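Wednesday, June 7, 2023

**1/** End of term for the bin picking project, so a thread on where it ended up. This is the automation course at Larico, second year. Consuelo Goicoechea teaches it and I help in the lab.

**2/** The task: pick bars out of a metal bin and sort them by color, red or green. Nothing is placed by hand. The bars get tipped in and stay how they land.

**3/** Each team had 60 minutes on the arm per session. Most of the first three sessions went to calibration. The Rurell team redid theirs twice — a typo in the tool offset.

**4/** (Teams are named after the streets they live on. Rurell, Kosus, De Bruijn. Not my idea.)

**5/** Over the term we logged 696 pick attempts. Kosus kept the cleanest log, with a note for every miss. De Bruijn had the fastest cycle, 10 seconds per bar.

**6/** Bars lying flat in the open are easy. Two bars side by side are where the programs differ. De Bruijn goes for the top end. Kosus nudges one bar away first, then picks.

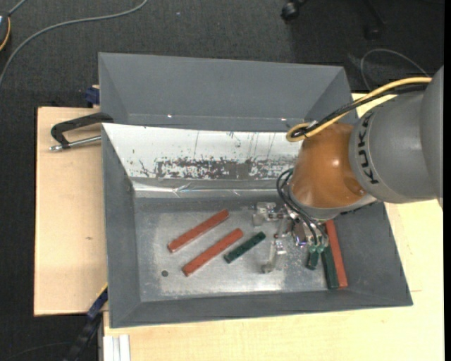
**7/** The other hard case is a bar close to a wall. The fingers need room on both sides, so Rurell added a check that skips those and comes back later. It costs time but they stopped getting collision faults.

**8/** Reports are due Friday. The next group starts in August with the same bin and longer bars.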